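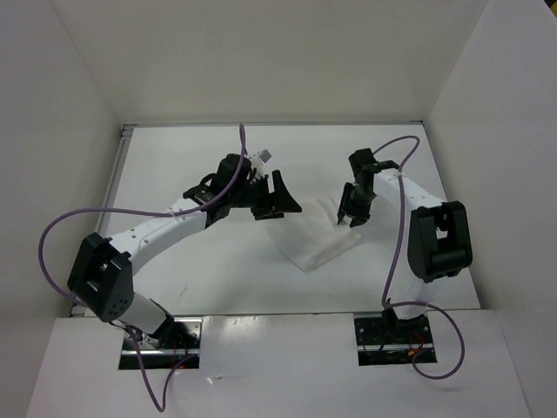
Binduvcombe Laundry Service – notice on the folding of small linens.

1/4 From April, cloths must be laid flat and smoothed by hand before folding. Crumpled items will not be accepted at the counter.

2/4 Cloths are to be folded in half twice, with the hem facing inwards, and stacked in bundles of 200.

3/4 Work surfaces should be wiped down before each bundle is begun – a clean white surface shows lint and marks early.

4/4 Enquiries may be sent to the Serrano Road desk, extension 390.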